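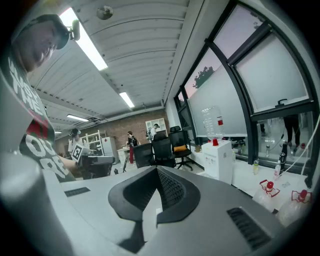
The letter from Blackwood had been under the sugar bowl for so long that it had a ring on it, and Emese Lakatos had gotten into the habit of reading the ring instead of the letter. It was a good ring, nearly closed. The letter only said that the orchard behind the house in Tarkero was hers now, if she wanted it, and would she please sign in both places.

"You could go and look at it," said Rocío Carrasco, who had come over to return a casserole dish and had stayed, as she usually did, through the coffee and well into the toast. "Looking doesn't cost anything."

"It costs a bus ticket," said Emese. "Two, if I come home again."

But she went, on a gray morning in January, with a sandwich in her coat pocket and her aunt's old key on a shoelace around her neck (she had worn it that way as a girl, and it seemed to know where to hang). The number 17 took her as far as Formont, and from there she walked, past the mill and the long wall with the ivy, trying to remember which of the gates had been the one that squeaked. It was the third, and it still did!

The trees were smaller than she had kept them in her mind. Her aunt had planted 12 of them the summer she married, all plums, and given every one a name out of the parish register, so that you might be sent out after lunch to pick from Mrs. Halloran or told not to climb the Deacon, whose branches were unreliable. Emese went down the row saying the names under her breath. She got as far as the ninth and stuck there, with her hand on the bark, feeling foolish and rather upset about it.

She ate half the sandwich and telephoned Rocío.

"I've forgotten one," she said.

"One what?"

So Emese explained, and it took a good while, what with the summer of the wasps and the business with the ladder, and Rocío listened to all of it. There was the sound of a kettle somewhere behind her.

"Well, you'll have to call it something," Rocío said at last. "You can't have a tree just standing there."

Emese looked at it. It was a crooked thing, leaning toward its neighbor like a woman trying to hear the end of a story.

"I suppose it could be Rocío," she said.

"Does it give decent plums?"

"I don't know. I'd have to be here in the summer."

She signed the letter on the bus going home, in both places, with the pen that skipped.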